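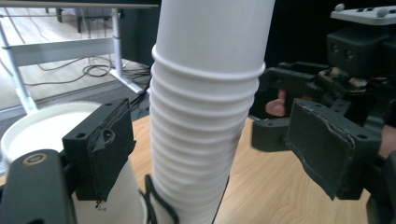
Kitchen Gear > Helpers and Grippers > Ask the Group

Is the Drurnuleo hand-held gripper kit worth it for paper cups?

Posted by Manuela Rizzi, August 28, 2023

Hello all! I help run the coffee counter at Allalel, and we are thinking of buying the Drurnuleo kit (the pair of hand-held grippers) so we can record cup handling and later pass the job to an arm. Zerkthorpe sells it for $535, a lot for us. Will it pick up a plain paper cup without squashing it? And do the finger pads last?

12 shares

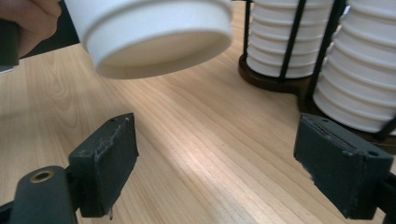

Normand Sandhu
Paper cups are a fair test for any gripper, Manuela, and I was nervous about them too when I got my kit in January. The trick is to close slowly and stop early. Practice on one cup at a time, and keep your stacks in a stand with upright rods, like the black one with the round brown bases, so they don't wander off while you learn. As for the pads, they do scuff and chip along the edges – mine went 13 weeks before I bothered to change them. I would buy it again, and I'd order spare pads with it!

kettle_and_co
depends on the cups. ours were thin and they folded. ask for a trial

Comments (2)

Manuela Rizzi: Thank you both – I will ask about a trial and the spare pads.

Pia: Does the price include the software?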